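I have opinions about craft kits, and most of them come from my own dining table. My kids and I have made slime, puffy paint, salt dough, melted-crayon everything, and a bath goo I would rather not discuss. I blog about it, I love it, and I still think the boxed all-in-one craft kit is the worst way to get a child making things.

My breaking point was the Gronard deluxe kit we were given in May. The box promised 116 pieces! I was so excited for the kids (fine, for me). Then we opened it, and a huge share of those pieces turned out to be stickers. Tiny stickers. The glue was a tube the size of my pinkie, and it ran out before the first project was done, so we ended up using my own big bottle from the hall closet anyway.

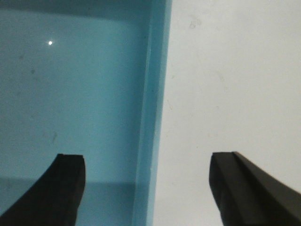
*Light blue bin on the left.*

I get why people buy them. You're at the store in Rurncombe on a Tuesday at 5 p.m., there's a birthday party coming, and the box is shiny and has a smiling octopus on it. I've done it plenty of times and I'm sure I'll do it again. But a kit comes with one right answer printed on the lid, and kids know it. My youngest cried over her octopus because it had "wrong legs." I have never once seen her cry over a lump of salt dough, and I've seen some very ugly lumps.

Loose supplies are so much kinder. If the slime comes out runny, you dump in more of whatever and keep going, and maybe it turns into paint, and maybe the paint goes on a paper plate and now it's a hat. Who's going to say it's the wrong hat?
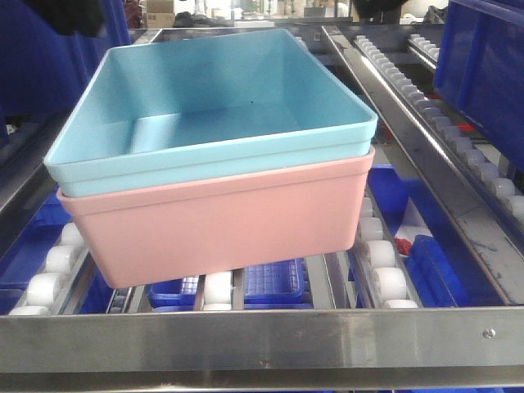
*Blue on top, pink underneath.*

Now, the money part, and I know this is where people push back. "Buying everything separately costs more!" The first time, yes. I spent 40 dollars in one trip to Pimentel and winced the whole way to the car. But that haul included a bag of 3000 pony beads, and we are still finding those beads in the couch, in the dog's bed, in my good boots. A kit gives you one rainy afternoon. Those beads are going to outlive me.

And please don't get me started on the 499-piece "studio" chests that show up before the holidays. Nobody needs that many markers that dry out at the same time. 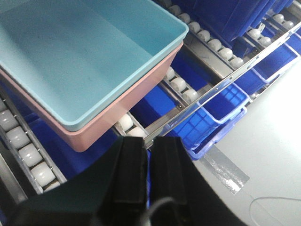 Storage is the one point I'll give to the kit people, because a box does go back on a shelf and a heap of supplies doesn't. My answer is cheap open trays, and you don't need a whole matching system. A blue one sitting inside a pink one, like those two, is all I'm talking about - pull them apart at craft time, put the dry stuff in one and the sticky stuff in the other, and nest them again after everything's wiped down. I skip lids completely. My kids won't open a lid to put something away, and I'm not going to pretend I do either.

A mom at our library craft hour in Itley told me she likes kits because she isn't "a crafty person" and wants the instructions. I've been chewing on that for weeks. I think she's more crafty than she gives herself credit for, but okay, fair. So buy one if it gets you to the table! Just toss the lid before the kids see the picture, and hide the stickers for a car trip. Then put out some flour, salt and water next to it and see which one they reach for. At my house it's the flour, and I'm the one sweeping it up.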